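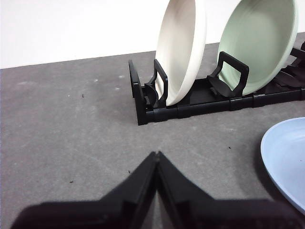
Wilma Desmet thinks we should have stopped at the softer fingers and called it a day, and she put that in writing when she commented on our first draft: "You already had a gripper that could pick up a plate. Why spend all of August on a second one?" It's a fair question, and it's more or less what this section is for.

Figure 4. View from the wrist camera with the Sistden fingers closed, plate task. Two plates are standing in the rack and the light blue one is lying on the countertop.

4.2 Comparing the two finger sets

We had two sets of fingers to choose from. The Brolska set is soft and wide and curls a bit when you squeeze it, and the Sistden set is the stiff black pair you see in Figure 4. Both bolt onto the same arm, and we ran both with the same controller (Nazarenko, default gains, nothing fancy). I really wanted the comparison to be about the fingers and nothing else, so Kobe Dekker and I left the wrist camera bracket alone the whole time, even when it annoyed us.

The task is simple to say: pick up a plate that's lying flat and put it in a slot in the rack. We did 30 tries with each set. A try counted as good if the plate ended up standing in a slot and stayed there after the fingers let go. We gave up on a try after 270 seconds, which sounds generous, but the Brolska runs used a lot of it!

Getting hold of a flat plate is the hard part for both. The rim is the only thing you can get under, and you have to come in low. The soft fingers were lovely here – they bend against the countertop, so if the arm comes down a little too far nothing bad happens and you still get the rim. With the stiff ones we had to be much pickier about height, and Kobe ended up retuning the approach twice before we started counting.

Then comes the rack, and things flip around. The dividers don't leave much room for a fat finger next to a plate. The Brolska fingers kept bumping the loops on the way in, and when they bumped they also twisted, so the plate went in crooked or came back out with us. The Sistden fingers taper toward the tips, and that helped more than I expected. They slid in beside the plate, opened a little, and left.

What the camera gets to see mattered too, and I'd honestly underrated it when we planned the study. Any finger takes up part of the wrist view. In Figure 4 the closed fingers fill a good piece of the lower half of the image, and the right one covers the lower edge of the blue plate. That edge is part of the outline our rim detector (the Triltgate model, same weights for both sets) would like to have. Opening the fingers before the last look changes what gets covered, so we added a short pause with the gripper open and took the rim estimate from there. We used the pause for both sets to keep things even.

One more thing about the detector. It works mostly from the rim, and rims that are lighter than the rest of the plate, like the one on the blue plate, give it a nice edge to follow. The cream plate was the fussy one in our runs. We didn't tune anything per color, and Roel Goossens has asked us to try that next.

So, back to Wilma's question. If all you need is to lift the plate, I agree with her, and I'd take the soft fingers too. For putting it away I'd pick the stiff ones and live with the extra care on the way down. Section 4.3 goes through the failed tries one at a time, with the force logs next to them.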